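Wednesday, 14:20

Cord tensile work, continued. Kirstin asked for the Stirkar samples to be re-run at the slower crosshead speed, as the first batch slipped in the bollard grips and the break loads were no use.

Re-wrapped with 2 extra turns per side. Nine specimens, conditioned overnight in the cabinet. No slippage this time. Mean break load 1,751 N, all breaks in the free length. Load cell range is 2,000 N, so there is not much headroom. Anything heavier will have to go on the other frame - Tin-yau has it booked until the end of November.

Twist count still to do. Flora's figures from the Widetia lot were taken without pre-tension and should not be compared with these.

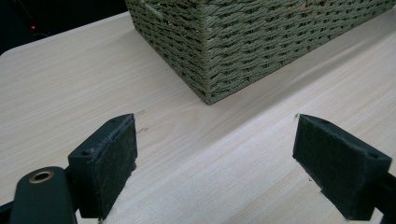

Woven basket in twisted green cord, on the table.

Creep rig: Halliday dead weights hung at 09:40, first reading at one hour, then daily. Scale on position 4 is hard to read, replace before the next set. Kenna has the spare.

Abrasion not started. The Trestov wheel is worn on one side and gives uneven tracks. Syahrul to order a new one, quote requested.

To do: twist count, both lots, with pre-tension. Check load cell zero after warm-up - it drifted slightly this morning. Send raw files to Kirstin.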